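Pevton table pendant
Ceiling-hung light for dining and kitchen tables
Made by Trodgate

The Pevton is a single pendant with a spun shade and a built-in LED module, intended to hang low over a table. It is supplied wired, with ceiling plate, cord grip and fixings. The driver sits in the ceiling plate.

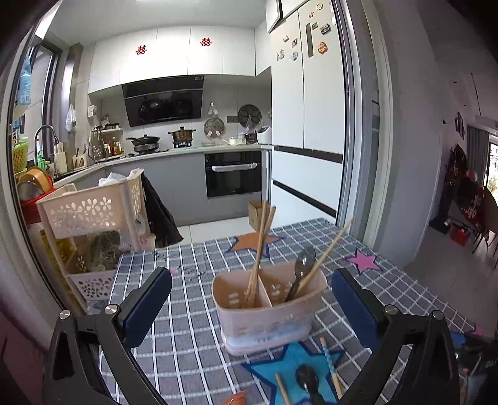
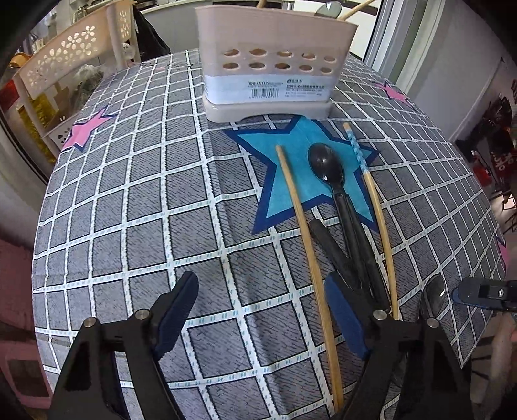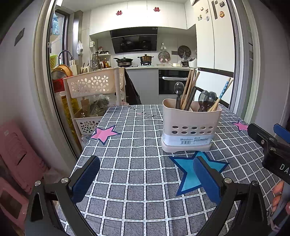
Stikton asked whether the light could be hung lower than the chart allows, as the table in question sits in an alcove with a sloping ceiling. It can, provided the surplus flex is cut back and re-terminated at the ceiling plate. Do not coil surplus flex inside the plate, where it will press against the driver.

Shade
The shade is spun from a single aluminium disc and powder coated inside and out. The inner surface is matt white on all colours. The rim is rolled, and there is no exposed cut edge. Slight circular marks on the outside are left by the spinning tool and are not treated as a fault under the guarantee.

Light source
The module gives warm white light through an opal diffuser. It can be replaced without taking down the pendant: remove the diffuser by turning it anticlockwise, release two screws and unplug the lead. Modules ordered separately are matched for colour, but where several pendants hang in a row we advise changing the whole row together.

Dimming
Trailing-edge wall dimmers only. Older leading-edge dimmers may cause a buzz from the driver at low settings, and this is not covered. The Pfeiffer version has a second pair of control wires and is for use with a central lighting system – it will not dim from an ordinary wall switch.

Flex and suspension
Flex length as supplied: 2,000 mm
Extended flex, to order: add 1,000 mm
Flex covering: woven cotton, black or stone
The flex carries the weight of the shade. Extensions must be ordered at the time of purchase and cannot be joined on afterwards.

Installation
Fit to a joist or a suitable fixed support, never to plasterboard alone. Isolate the circuit at the consumer unit before starting work. Indoor use only. The Pevton is not rated for bathrooms or covered outdoor areas.

Cleaning
Switch off and allow to cool. Wipe the shade with a damp cloth and dry it. The diffuser may be washed by hand in warm water. Do not use solvent or cream cleaners on the coating.

Ordering
Cartons hold one pendant each. Trade orders of 40 or more are made to order and can be finished in a colour outside the standard range, subject to a sample being signed off first. Replacement diffusers and ceiling plates are kept in stock at Trodgate.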